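Swai 2: pinza de mano y plataforma móvil para talleres con trabajo variado
Equipos Claltetti para puestos de mesa, abastecimiento y traslado de piezas
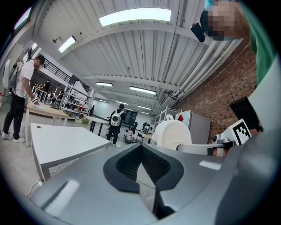
En nuestro taller de Remville el primer comentario fue que la máquina no les quitó el trabajo, pero sí les cambió el orden del día, y que al principio esto cansa más que cargar cajas. Lo leemos a menudo en los formularios que nos mandan los clientes, y por eso esta página habla del equipo y también de lo que pasa con las personas que lo usan.

Para qué sirve

El Swai 2 se compone de una pinza de mano, con la cual el operario enseña la tarea, y de una plataforma con ruedas y brazo pequeño, que después la repite. Está pensado para talleres donde las series son cortas y los productos cambian mucho. En estos lugares una celda fija resulta cara y se queda parada la mitad del tiempo.

El operario toma la pieza con la pinza y hace el movimiento como lo haría siempre. No tiene que escribir código. Si el movimiento es torpe, el sistema también lo aprende torpe, así que recomendamos que enseñe la tarea quien mejor la conoce y no quien está libre en ese momento.

Qué incluye el suministro

Pinza de mano Swai 2 con inserto de recambio
Plataforma móvil con brazo
Programa Gunon para guardar y corregir tareas, licencia para 4 puestos
Estación de carga
Manual en español y en inglés
Formación en el taller del cliente

La formación dura 3 jornadas. La primera se dedica solamente a la pinza, sin mover ningún robot. Los clientes nos piden a veces de acortarla y preferimos no hacerlo, ya que los errores de la primera jornada se pagan durante meses.

Lo que cambia en el puesto

El trabajo repetido de llevar y traer baja bastante. A cambio aparecen otras tareas: preparar la mesa, revisar lo que el brazo ha dejado, decidir qué se enseña de nuevo. Son tareas con menos peso y más atención. Algunos operarios las agradecen enseguida y otros necesitan alrededor de 4 semanas para sentirse cómodos.

Aconsejamos hablar de tres cosas antes de la compra. La primera es quién puede parar el equipo: nuestra respuesta es que cualquiera. La segunda es si enseñar tareas cuenta como trabajo cualificado en el salario, cosa que no decidimos nosotros, pero que conviene tener escrita. La tercera es para qué se usan las grabaciones de la pinza. El programa Gunon guarda los movimientos y no calcula tiempos por persona. Esta función nos la han pedido y no la ofrecemos.

También hay que pensar en la espalda y en la muñeca. La pinza cansa si se usa sin descanso, sobre todo con piezas altas que obligan a levantar el codo. Lo mejor es repartir las sesiones entre varios compañeros y ajustar la altura de la mesa.

Espacio e instalación

La plataforma necesita suelo liso y pasillos sin cables. No hace falta vallar la zona en el uso normal, pero la evaluación de riesgos la debe firmar el responsable del cliente antes de la puesta en marcha. Los brazos fijos que ya existan en el taller pueden seguir trabajando y Gunon no interfiere con ellos.

La luz de techo habitual es suficiente. Con ventanas grandes puede ser necesario repetir alguna tarea en otra hora, por los reflejos.

Garantía y servicio

Garantía de 2 años para pinza, brazo y plataforma. El inserto es una pieza de desgaste y no entra en la garantía; se cambia en el mismo taller. La asistencia por teléfono está incluida durante el mismo periodo.

Plazo de entrega y precio según configuración. Los pedidos confirmados antes de julio llevan la formación incluida sin gastos de viaje.

Pedir oferta
Descargar ficha técnica
Accesorios y recambios para Swai 2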